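Industrial Purchasing, Unit 10
Buying small parts: lead times, lot sizes and the cost of running out
Handout to go with the April lecture

Welcome back! Last time we looked at big purchases, the kind that get a meeting and a signature. This unit is about the opposite end, and I'll admit it's my favorite part of the course. Small parts are cheap and dull to look at, and they can stop a whole shop cold. A missing two-dollar part holds up a finished machine just as well as a missing motor does.

Start with the reorder point. It's the stock level at which you place the next order, and the basic form is simple:

reorder point = (daily use x lead time in days) + safety stock

Take our running case, Maline, a small maker of vending machine locks. Maline uses 10 spring sets a day and its supplier, Grikar, needs 43 days to deliver. Daily use times lead time gives 430 sets. If Maline waits until the shelf is down to 200 before ordering, it will run dry well before the truck comes, and the math told us so weeks ahead. I love this formula because you can do it on the back of a delivery slip and it will still save you real money.

Now the safety stock. Students often treat it as a fixed share of the order, say a tenth, and that works badly. Safety stock pays for uncertainty, so it should grow when use jumps around or when the supplier is often late. A steady part from a steady supplier needs very little. Go back to your notes from Unit 8 on spread and you'll see the same idea wearing different clothes. 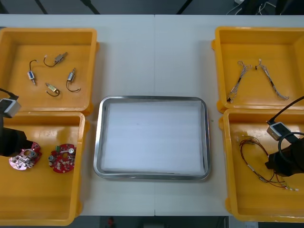

The next question is how much to order at a time. Big lots bring the unit price down and spread the freight over more pieces. They also tie up cash, fill shelves, and leave you holding old stock when the design changes (and it will change!). Small lots do the reverse. Somewhere in between the total cost is lowest, and the nice surprise is that the curve is quite flat near the bottom. You can miss the ideal lot by a fair amount and pay only a little more, so please don't spend an afternoon chasing the last decimal.

Price breaks make this more interesting. Suppose a second supplier, Kopecký, cuts the price by roughly 2 percent if Maline doubles its lot. Good deal? Work out the saving over a year, then the extra cost of holding the bigger stock, and compare. We'll do this one together on the board - bring a calculator.

One supplier or two? With a single source you get better prices and a closer working relationship. With two you have somewhere to turn when one has a fire, a strike or a bad quarter. For parts with long lead times I lean toward two, even if the second one gets only a small share of the orders. Wista, our other case firm, went the single source way, and the reading covers what that decision cost them in one rough spring.

Before next class
Read the Wista case, all of it, including the tables at the back.
Work out Maline's reorder point again with a safety stock of 60 sets.
Write half a page on this: which parts at a place you have worked would you keep extra of, and what would it cost to run out of them?

Terms to know: lead time, safety stock, holding cost, price break, single source.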